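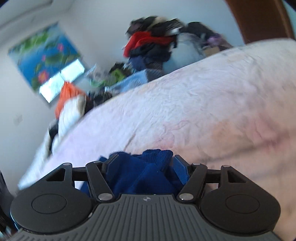 A blue knitted garment and a heap of clothes on a bed with a pale pink bedspread.

Sweater folding

Sweater folding is the household practice of reducing a knitted upper garment to a compact, flat shape for storage. It is usually treated as a separate branch of clothes folding, as knitwear stretches under its own weight and is seldom kept on hangers for long periods. The work is commonly done on a bed, which offers a larger surface than most tables and allows unsorted clothing to be kept within reach.

Preparation

The garment is first taken out of the pile and shaken once from the shoulders. It is then laid on the surface and the hem is drawn down until the body lies flat. Sleeves are pulled straight from the armhole, with the cuff held only lightly, as ribbing that is tugged often loses its shape. Buttons and zippers, where present, are closed.

A smooth bedspread lets the knit slide during folding. Fleece and quilted covers grip the fibers and hold the garment in place, but may also leave lint on brushed yarns.

Methods

In the rectangular fold, the sweater is placed face down, each side is turned toward the center, and the sleeve is doubled back along the body. The lower half is then brought up to the collar. The finished piece is turned over so that the front is visible in the drawer.

In the crossed-sleeve fold, the sweater remains face up and the sleeves are laid diagonally over the body before the hem is raised. This method is quicker – it requires no turning – but produces a thicker bundle at the middle.

Rolling is used mainly for travel. It suits thin knits and is generally avoided for heavy ones, which tend to unroll.

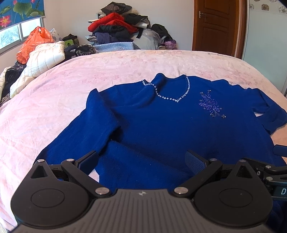
Štefánia Mikuš holds that a decorated sweater should never be folded through its trim, and that it is better to accept an uneven bundle than to bend a row of stones. She recommends placing the crease below the decoration, even when the result no longer matches the rest of the stack.

Decorated knitwear

Rhinestones, sequins and beads present two difficulties in storage. Hard trim can catch the loops of neighboring garments, and pressure from above can bend or loosen the settings. A sheet of plain tissue or a cotton pillowcase is commonly laid over the front before the first fold. Sweaters with decoration at the neckline are placed at the top of a stack, or stored singly in a shallow drawer.

High collars are left standing or turned down once. A mock-turtleneck collar is short enough to be left as it is.

Storage

Folded sweaters are kept in drawers, on shelves or in lidded boxes. A stack of five is a practical limit for thick knits, beyond which the lower pieces become creased and difficult to remove. In regions with cold winters, sweaters are often brought out in October and returned to storage in spring, after washing and complete drying.

See also

Clothes folding
Knitwear
Laundry
Wardrobe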